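The woman who keeps the hand alive

By Danish Yousafzai

I got interested in Olesia Lysenko's job because of a bolt. A friend who works at Pravitz told me over dinner that the whole weighing station had stood still for most of a day on account of one loose fastener at a knuckle, and that the only person who could find it was a technician who had gone home with a cold. I wanted to meet somebody like that. It took me until after New Year's to get on her calendar, and I showed up on January 2, 2018, with a notebook and a box of almond cookies, which turned out to be the better preparation of the two.

Olesia has looked after the hand for three years. She calls it the hand even when she means the arm, the cables, the controller and the table, and everybody else on the team has picked up the habit. Officially the thing is the Lavel cell. "Lavel is what's on the paperwork," she told me. "If you yell Lavel in here, no one turns around."

Her day starts before anything is switched on. She goes over the arm with a flashlight and a soft cloth, from the sleeve down to the fingertips, and she does it the same way each time so she'll notice if she skips a piece. The gray bellows gets the first look. She pulls the folds apart gently with her thumbs (she showed me on a spare, and I was allowed to try) and checks down in the valleys, where the rubber cracks first.

"People look at the ridges because the ridges are what you see," she said. "The ridges always look great! The ridges will look great on the day it splits."

A split sleeve lets dust in on the wrist bearings, and she has only had that happen once, in July of her first year. She still sounds annoyed about it. They had to take the wrist down to the flange and clean everything with swabs, and she found grit in there for weeks afterward. Since then she changes the sleeve every 1000 hours whether it looks tired or not, and writes the date inside the collar in paint marker.

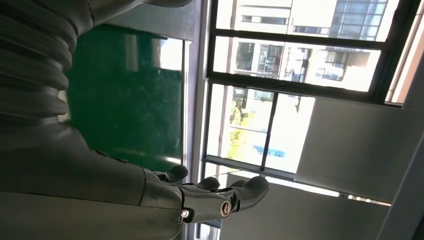
After the sleeve come the fasteners. I asked if this was the part with the famous bolt and she laughed and said yes, okay, this was the part with the famous bolt. Every one she can reach gets a stripe of paint across the head and onto the casing, so that if it turns even a little the stripe breaks. The one that stopped the cell had been replaced by someone in a hurry and never got its stripe.

"It didn't fall out. I would have loved for it to fall out," she said. "It backed off maybe half a turn. So the finger still moved, it closed, it opened, everything looked normal. It just arrived late. And then the software people spent the morning in the software."

Kamran Bhutto is one of the software people, and he was sitting close enough to hear this. He didn't argue. He said they had been through 2417 lines of log by lunch and had two very good theories, both wrong. Olesia came in the next day, still sniffling, took hold of the fingertip, wiggled it and went to get a driver. I asked Kamran what he had learned. "To wiggle it," he said.

I'd assumed the delicate part would be the electronics, but most of what she talked about was plain mechanical slop. Each joint in a finger has a bit of play, and the play adds up by the time you reach the tip. She has a little fixture from Qureshi, a block with a dial indicator on it, and she pushes each finger against it and reads off how much it gives. The numbers go in a paper notebook. There's a database too, and Nhàn La, who runs the schedule, would really like her to use it. "I do use it," Olesia said. "I copy it in from the notebook." Nhàn, from across the room: "In batches!"

Calibration was what I had mostly come to see, and I'll admit I'd pictured something with lasers. Olesia has a set of brass weights and she has the hand put them down, one after another, over and over. What she wants to know is whether it lets go cleanly. If a finger drags as it opens, the reading jumps before it settles, and she can tell a sticky finger from a worn one by how long the jump takes.

She makes 77 placements in a full run. I asked why 77 and got a long answer involving seven positions and eleven weights, and then a second answer, which was that the old technician did it that way and she wanted her numbers to compare with his. I liked the second one better. The whole run takes most of an hour if it behaves, and she doesn't leave the room while it goes. She listens. A tendon that needs attention makes a tiny creak on the way back, and she stopped mid-sentence twice while we were talking to hear one out. (Both times it was fine.)

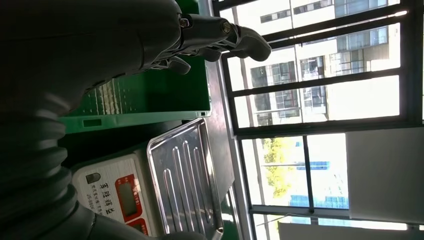

The layout of the table has taken her longer to get right than anything inside the arm. When she took over, things got set down wherever there was space, and the wrist spent half the day bending further than it needed to. She went through it with masking tape and a lot of patience until the reaches were short. The crate and the scale sit close together on the gray tabletop, near enough to the hand that it can get a finger over the green rim without the arm stretching. The steel tray bothered her at first, with those long raised ridges down it, until she worked out that a small weight set down across a ridge would rock and spoil the reading. Now all her test positions fall on the flats. She also has opinions about the big window. She loves the light for inspecting, hates it for anything involving a shiny surface, and has asked for blinds.

The spare parts situation is its own saga. Fingertips come from Trilcombe, who make them well and ship them when they feel like it. She ordered a batch of 198 last year so she'd never have to think about it again, and got a phone call from accounting asking if she'd meant 19. She had not. Tahira Dhanial, who signs for purchases, backed her up, and has since been presented with a fingertip on a key ring.

"They wear on one side," Olesia said, handing me an old one. It felt like a pencil eraser that somebody had been chewing. "You can rotate them once if you catch it early. Twice, no. I tried twice."

I asked what she'd tell someone taking over a machine like this. She thought about it for quite a while, ate a cookie, and said to spend the first week just handling it with the power off. Move every joint through by hand, learn what smooth feels like on that particular arm, write down anything that feels odd even if you can't say what it is. The manual was fine, she said, and she'd read it more than once, but it was written about a new hand, and hers hadn't been new for a long time.

Then she wanted to know if I'd like to do the stripes on two bolts she had just replaced on the spare. I did them very badly. She wiped one off and had me do it over.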